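Darkumeck pushes back listing, puts cash into payments

Darkumeck, the delivery and courier app operator, has told shareholders that it will not file for a listing this year. In a letter sent in May 2019, the company said it would first bring its payment unit, Palma, under the same license as the parent business. A revised timetable is due in July.

The delay is mostly a matter of accounting. Palma has kept separate books from the start and closes its year on a different date from Darkumeck. Auditors want two full reporting periods on a single basis before they sign off on combined figures. Finance chief Celeste Paredes said the company could have filed with restated numbers but preferred to wait.

"We would have spent the first year as a listed company explaining the restatement," Paredes said. "The business does not need the money that soon."

Palma now works with 230 merchants that take payment through the app at the counter, most of them small food sellers. The plan is to reach 300 before the new timetable is published. Fees are unchanged. Settlement, which currently runs once a day, moves to twice a day for merchants that hold a balance in the app – those that sweep to a bank account every evening stay on the old cycle.

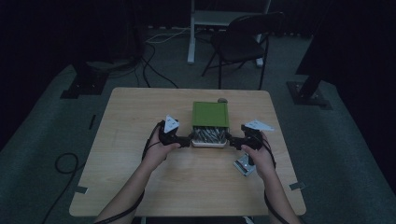
Both hands on the handles, at the table.

The letter also covers the purchase of Jaden, a route-planning software firm with 6 employees. Darkumeck paid in shares and a small cash amount, which it did not disclose. Jaden's product will be closed to outside customers when current contracts run out. Its code handles batching, meaning the grouping of orders going the same way, and Darkumeck has licensed it for two years already. Owning it removes a per-order charge from the cost of each delivery.

Existing investor Wirnau keeps its board seat and has agreed to extend the date on its convertible note. The old terms tied conversion to a filing this year. Under the new terms the note converts at the next priced round or at listing, whichever comes first. The interest rate does not change, and no new shares are issued until conversion. 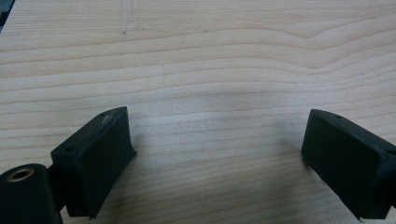
Wood grain, close up.

Staff options are affected as well. Grants that were due to vest on listing now vest by length of service, with the first portion released in July. Employees who leave before then keep nothing under the old plan, and the letter makes no exception for those already on notice. Option holders will receive the amended plan document by email and have to accept it in writing.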